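Jaw fault on the hand-held grippers: what we found and what changes

From the garment handling group, November 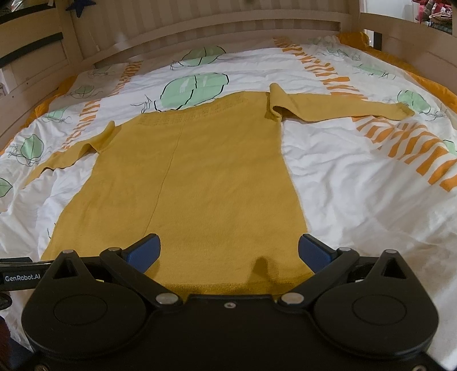 The fault showed up during sweater folding. On 12 of 200 recorded folds, the logged jaw opening stopped matching the real one partway through the motion. The operator closed on the hem, the jaws closed, and the log kept reporting a gap of 22 mm until the end of the fold. A policy trained on those runs would learn to carry a garment with its fingers open.

Lajos Erdős noticed it when he replayed the Nellum set and saw fabric moving with no grasp in the data. The checker had passed all 12 runs. It tests for missing samples, and none were missing — the encoder was repeating its last good value.

Stamatia Vasilakis opened the unit and found knit fiber packed behind one of the linkage joints. The fiber had worked its way to the encoder connector and lifted it enough to break contact under load. With the jaws at rest the connector seated again, so the bench test came up clean every time. We lost two afternoons to that.

The same inspection turned up a safety matter. One pivot bolt had backed out by 3 turns. It had not come free, but a loose linkage can pinch the operator's hand on closing, and the unit was pulled from use the same day. It is now back in service with thread locker on all pivots.

Changes in effect now:

Clear the linkage of fiber after every knitwear session. Use the soft brush, no compressed air.
Check every pivot bolt by hand before the first run of the day.
Cycle the jaws under load on the foam block. The unloaded test does not count.
If a jaw sticks or clicks, stop and tag the unit. Do not finish the fold.

Dionysis Gkikas has added a frozen-value test to the checker. It flags any run where the reading holds constant while the trigger moves. The 12 bad runs are out of the Nellum set, and the Indonus set is being rescanned. Send questions about either set to Dionysis, and loose hardware to Stamatia.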